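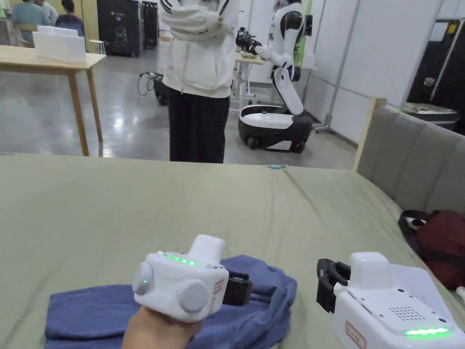

最后更新:2025年2月28日

被子、毛巾与一只永远叠不平的床笠

我家叠衣服的地方是床。不是桌子,不是沙发,更不是洗衣机厂商在样板间里摆出来的那种齐腰高的木台子。床够大,够软,站着叠要弯腰,跪着叠要麻腿,坐着叠则会在第三件T恤左右躺倒。我在床上叠了半辈子衣服,腰有意见,别的地方暂时没有。

去年十二月搬家,我第一次把全家的织物放在一处看。搬家公司叫Grostness,名字像一种北欧腌鱼,报价单上按箱计费。打包那天我才明白,一个人对自己拥有多少条毛巾,是完全没有概念的。浴巾、面巾、擦脚的、擦狗的(狗已经不在我家了,毛巾还在)、酒店赠送的、健身房忘了还的。还有一批身份暧昧的,从前是浴巾,后来降职做了抹布,洗干净以后又混回浴巾的队伍里,谁也没有追究。

于是我决定认真学一学叠东西。人到中年,总要有一门手艺,有人学咖啡,有人学陶艺,我学叠毛巾,图的是材料现成。

先说流派。叠衣服这件事,在我母亲那一代只有一个派,叫“叠好”。到我这一代,分成了竖立派、卷筒派、三折派、悬挂派,以及人数最多、从不发表意见的椅子派。椅子派的主张是:干净衣服放椅背,半干净的衣服也放椅背,想穿的时候从上面抽。这一派历史悠久,理论薄弱,实践上所向无敌。我曾是它的忠实成员,直到椅子在一个深夜向后倒下去,把我吓得坐了起来,以为家里进了人。

竖立派讲究把每件衣服叠成能自己站住的小方块,在抽屉里排成一列,像书脊。好处是一眼看得见全部,坏处也是一眼看得见全部,包括那件印着公司年会口号的文化衫。我照着做了一个周末,抽屉拉开时确实漂亮,漂亮到我舍不得穿。礼拜二取走一件灰的,旁边两件立刻软倒,礼拜四整列瘫痪。到了礼拜天,抽屉里的形态学家们会称之为“堆”。

卷筒派来自背包客。他们声称卷起来省地方、不起褶。省地方是真的,不起褶要看你对褶的定义。一件亚麻衬衫卷过之后,褶从几条大的变成无数条小的,远看像一种面料工艺。我有一位同事天天这么穿,大家都以为那件衣服很贵。

三折派是酒店派。毛巾先对折,再三折,折边朝里,圆弧朝外,码在架子上像一排刚出炉的吐司。我有段时间出差,常住一家叫Thongdee的小旅馆,房间不大,毛巾叠得极好。有天早上我在走廊里遇见客房的阿姨,问她诀窍,她看了我一会儿,大概在判断我是不是要投诉,然后说:“拉平了再叠。”我等着下文,没有下文,她推着车走了。

回来之后我花了很长时间琢磨这五个字。拉平了再叠。多数人叠毛巾的毛病都出在这一步:从阳台上收下来,团着抱进屋,往床上一倒,抓起一条就折。边没有对上,角没有找到,里面还裹着一只袜子。叠出来的东西说方不方,说圆不圆,放进柜子里会慢慢往外长。后来我学乖了,先把一条毛巾整个摊开,两只手捏住短边的角,往外抻一下,再往回折。抻的那一下很要紧,要听见“啪”的一声,轻轻的,像合上一本薄书。

毛巾学成之后,我进修床品,随即遭遇了人生的瓶颈:床笠。

床笠是一种不该存在于折叠世界里的东西。它有四个角,每个角都是兜,四边缝着松紧带,摊在床上自己就缩成一朵蘑菇。网上的教程都说很简单,把一个角套进另一个角,再套进第三个,再套进第四个,然后奇迹般地出现一个长方形。我套到第三个的时候,通常已经不知道自己的手在哪一层。有一回我整条胳膊穿在床笠里,门铃响了,我就那么去开了门。快递员把箱子放下,什么也没问,他见过的显然比我多。

那只箱子里装的,恰好是我在绝望中买的叠衣板。牌子叫Odine,四片硬塑料,左边翻一下,右边翻一下,下边翻一下,衣服就成了服装店里的样子。我承认它有用。我也承认,用它叠一件T恤需要先把T恤在板上摆正,而摆正的工夫够我徒手叠完两件。用了一个月,它现在垫在洗衣液下面,防漏,表现稳定。

商家当然不会就此放过我们。晾衣、熨烫、收纳,每一步都有人卖东西给你。我在Lesivo的家居店里见过一整面墙的收纳用品:分隔板、抽屉格、真空袋、带标签的布盒,还有一种专门用来存放其他收纳盒的收纳盒。标价808元的那一款是竹编的,店员说它“有呼吸感”。我在它面前站了一会儿,也呼吸了一会儿,最后买了一包30只的衣架。衣架到家以后,我发现衣柜里已经有很多衣架,它们勾在一起,抽一只出来要连着救三只。

真空袋也值得说两句。它的道理是把被子里的空气抽走,让一床冬被变成一块饼。抽的过程极其痛快,看着一大团东西认输,是成年人不多的乐趣。可惜我家的袋子多少都有点漏。十二月我从柜顶取东西,门一开,那块饼已经重新做回了被子,把旁边的帽子盒顶到了角落里。它在黑暗里胀了大半年,没有惊动任何人。

有人问,花这么多心思叠东西,到底图什么,反正明天还要打开。这话我父亲也说过,他用同样的道理反对铺床,并以此为据坚持了几十年。我没有什么高明的答案。我给自己算过一笔账:一篮衣服,不看手机,叠完归位,60分钟。看手机,无上限。同样的时间,我可以读半本小说,可以跑步,可以给久不联系的朋友打电话。事实是我一样也不会去做,我会躺在那堆没叠的衣服旁边,给自己盖上其中一件。

叠衣服还有一个不太有人提的好处,就是会让你重新认识自己的衣服。领口松了的,腋下发黄的,扣子只剩线头的,穿在身上时都看不见,摊在床上就瞒不住了。我有一件旧毛衣,胳膊肘磨得能透光,每年换季都决定扔,每年又叠好放回去。今年叠它的时候我换了个叠法,把胳膊肘折在里面。

家里若有两个人,叠法就成了外交问题。我家的另一位是四折派,毛巾一律叠成小方块,我是三折派,叠出来是长条。柜子里于是方块与长条各占一层,中间那层有争议。起初我们会悄悄重叠对方的成果,趁人洗澡的时候动手,出来的人找不到毛巾,湿着站在走廊里喊。后来达成了协议:谁收的衣服谁叠,谁叠的谁说了算。协议的直接后果是两个人都不去收衣服了,阳台上那批床单经历了日晒、夜露和一场小雨,又经历了日晒。

孩子叠衣服是另一回事。我侄女来住过几天,坚持要帮忙,把袜子一只一只叠成三角形,不配对,按颜色深浅排好。我问她为什么不配对,她说它们平时已经在一起了,洗完可以分开玩一会儿。我没有反驳,第二天穿着一深一浅出了门,到下班也没有人指出来。

如果读者一定要从这篇文章里带走一点有用的东西,我可以提供几条。衣服要趁刚收下来就叠,放过夜,褶子就住下了。厚的放下面,常用的放外面,床单、被套和枕套可以一起塞进其中一只枕套里,成套拿取,免得半夜换床单时满柜子找第二只枕套。深色的T恤翻过来叠,胸口那块图案能少磨几次。毛巾不要放太满,柜门关不上的时候,请减毛巾,不要换柜子。我换过,664元,新柜子现在也关不上。

至于床笠,我的做法是这样的:四个角大致归拢,抱在怀里压一压,卷成一个尽可能谦虚的团,放在柜子最里面,再用一条叠得非常好的毛巾挡在前面。客人打开柜门,看见的是那条毛巾。上个月有位朋友来借宿,我让她自己去拿被套,她站在柜子前夸了我好几句,伸手就去抽最里面那一团。

我说那个还没晾透,给她另找了一条。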